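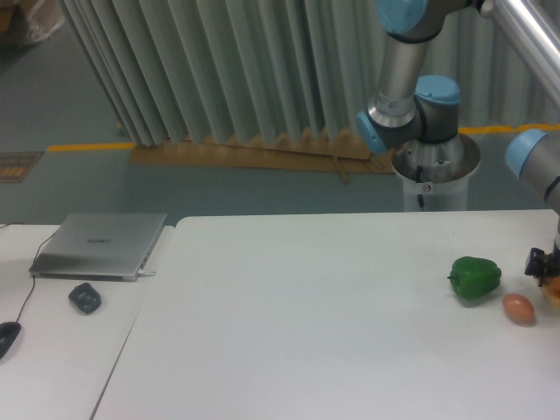

2 min read

Visit report: Urno manipulation lab, safety practice session

Urno opened its handling lab to outside integrators for one afternoon. I attended for Kolley, where we are rewriting our rules for shared robot cells. Sherif Bennani led the tour and answered most of the questions.

The cell runs under a written procedure that Urno developed with Mkhize, a contract safety assessor. Hand-guided work is capped at 100 mm/s. Replay of a recorded path may go to 170 mm/s, with one named operator at the stop button. Any change of tool, fingers or payload setting voids the last check, and the cell goes back to the lower cap until the check is repeated.

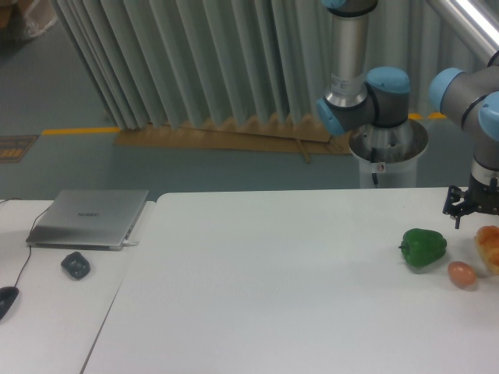

Force limits are set per task and signed for. Bennani's team keeps a log of every protective stop, including those the operator considers trivial. The log had reached 110 entries since May. Most were traced to payload values left over from an earlier task.

Lorkis asked whether test objects are covered. They are, on a separate sheet that lists permitted items, their replacement interval and the grip force allowed for each.

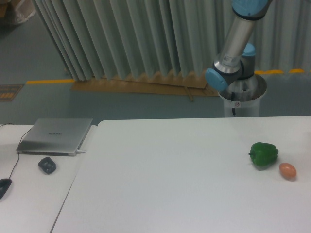
Housekeeping rules take up a full page of the procedure. Computers are to stay off the work surface, and cables must not cross it. The laptop sat closed on the side table with its mouse, and the pepper and egg had the main table to themselves. Floor lines are inspected every 3000 operating hours, an interval I would shorten.

Urno will send the stop log template on request. I have asked for the payload check sheet as well.

Last updated: February 13, 2018

Search this site Enter keywords Go

Contact | Copyright Kolley | Back to top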